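About Sotby

Sotby is a small automation shop that works on cloth handling. We started with towels and moved on to heavier garments, and most of our work now comes from sorting and resale businesses such as Dasex and Ornamness.

Twice a year, in June and again in the fall, we hold an open day at our building on Adamczyk Road. Doors open at 10 a.m. and the arms run until mid-afternoon. The last one drew 793 visitors, nearly all of them from the trade.
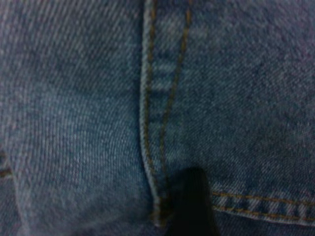
Groups are kept to 14 people so everyone can stand close to the table. Each demonstration takes 25 minutes, with time for questions at the end. Denim is the garment people ask for most - it is stiff, and the seams are thick.

We run the demonstrations on the same software we use for customer work.
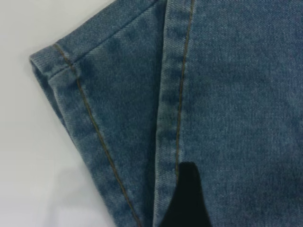

Visitors may bring a garment of their own to try. Please empty the pockets first and leave it at the front desk with your name on it. Parking is behind the building, and school groups are welcome if they book ahead.

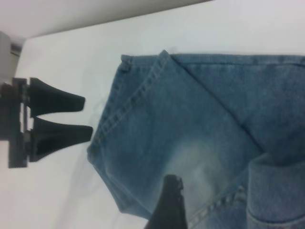 Jeans on the table at our open day

To book a place, call the front desk or use the contact form.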